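From: Jasper Van Acker
To: Plamidar cell maintenance list
Subject: Re: Cell 2, left gripper drifting after cable change

Dear colleagues,

Thank you to those who replied to the earlier message, which is quoted here for members who joined the list in June.

> From: Maximiliano Huenchumán
> After the cable on the left hand-held gripper was
> replaced, the jaw opening reads correctly at rest but
> drifts during longer sessions. The right gripper, which
> still has its original cable, shows no such fault. I
> have re-zeroed the left unit twice. Should it be
> returned to Dreltance, or is there something we can
> check at the table first?
>
> Maximiliano Huenchumán
> Herkel site

Please do not return the unit yet. We had the same complaint at Van Wijk, and the fault lay in the routing of the new cable. The replacement is stiffer than the original. If it is led straight back from the gripper, it pulls on the connector each time the operator turns the wrist, and the reading shifts slightly with every pull. Re-zeroing hides the fault for a short time and does not remove it.

The cable should leave the gripper in an open loop and run back toward the operator's side of the table, clear of the forearm. Both grippers should be held over the tabletop in the normal working position while the length of the loop is set. A loop that looks generous with the gripper lying down is often too short once it is picked up.

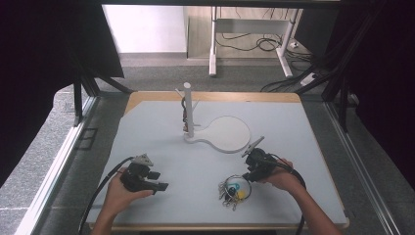 Once the loop has been set, close the jaw fully and zero the unit, then open and close it 110 times without picking anything up. Compare the closed reading with the one you started from. If the two agree, continue with small objects of mixed shape — keys are suitable, as they are thin and tend to slip — and compare again at the end of the session.

If the reading still drifts, open the connector housing and look for a bent pin before replacing any other part. Two of ours were bent during fitting. The spare connector is item 299 in the parts list; the complete cable is item 657 and should be ordered only if the jacket is damaged.

The cable inspection interval remains 3,000 cycles for both grippers. A newly fitted cable should also be inspected at the end of its first full shift, and the result entered in the cell log under the gripper concerned. Please note the left and right units separately — several recent entries say only "gripper checked," and we cannot use them.

Maximiliano, I would be grateful if you could send the before and after readings to the list once the cable has been rerouted.

Regards,
Jasper Van Acker
Cell Maintenance, Plamidar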